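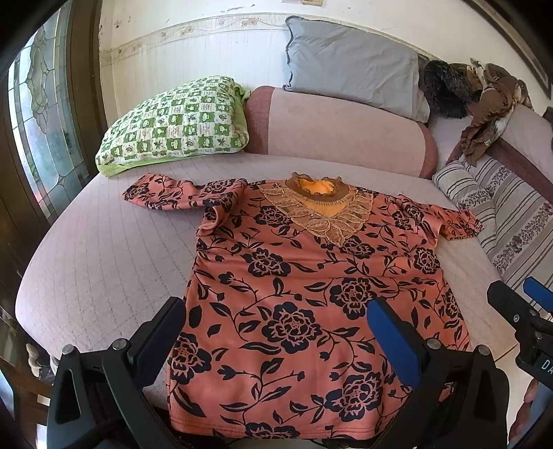
Closet clear-out, the blouses

Salmon-orange with big navy roses, ruffled collar and that lacy bib down the front. Laid out on the lilac quilt so the print shows - gathered cuff too, my favorite bit.

Started on the closet 18/03/2021 and still not done. Almost 60 things to sort, blouses first becuase they wrinkle the worst. Keepers go back on hangers, the rest to my cousin or the Herine swap table in December. Sweaters get there own page.

Sizes on request, no holds past 7 days. Ask before you drive over - parking on Macedo is bad.

Ariel Sison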